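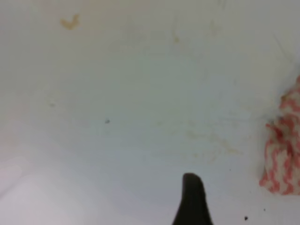
White top with the marks on it, pink and white cloth to the right

Stains on a white surface, what next?

jivville_jo
Tue 22 July
Orange-tan mark top left, shaped like a tick, and a wider yellowish-brown patch lower down on the right. There are a couple of fainter smudges near the top as well. I've tried washing-up liquid and warm water twice. I don't know what the top is made of, it was in the flat when we moved in last December. Any ideas before I buy something stronger?

Prollitz40
Bicarb and a bit of water, made into a paste. Leave it on for ten minutes and wipe off with a damp cloth. Did the trick on our turmeric.

gudonow
I wouldn't use bicarb until you know what the surface is. It's a mild abrasive and if the top is glossy you can end up with a dull patch that's worse than the stain. Try the paste at the back corner first, if you must.

Prollitz40
Been using it for years with no dull patches. You don't scrub, you let it sit.

gudonow
You don't scrub, but plenty of people do.

Châu Ung
The tick-shaped one looks like food colour to me, curry or tomato. The wide patch could be tea that has dried. I'd treat them separately. For tea I use white vinegar and water, half and half, but not if there's any chance it's stone.

jivville_jo
Could well be tea, that's where the mugs go. How do I tell if it's stone?

Châu Ung
Look underneath at the front edge if you can get your head in. Chipboard will be obvious. Stone also feels cold to the hand all year round.

quan373
Also change the cloth. A patterned one like that hides what it's picked up and you may be spreading the stain about. Plain white, then you can see whether any colour is coming off.

Prollitz40
Nothing wrong with a patterned cloth if it's clean.

quan373
Didn't say there was. It's easier to see on white, that's all.

jivville_jo
Looked underneath and it's chipboard, so not stone. Will do the vinegar on the wide patch tonight and a dab of paste on the orange one - corner first, gudonow.

gudonow
Good. Rinse the vinegar off before the paste goes anywhere near it or they'll cancel each other out.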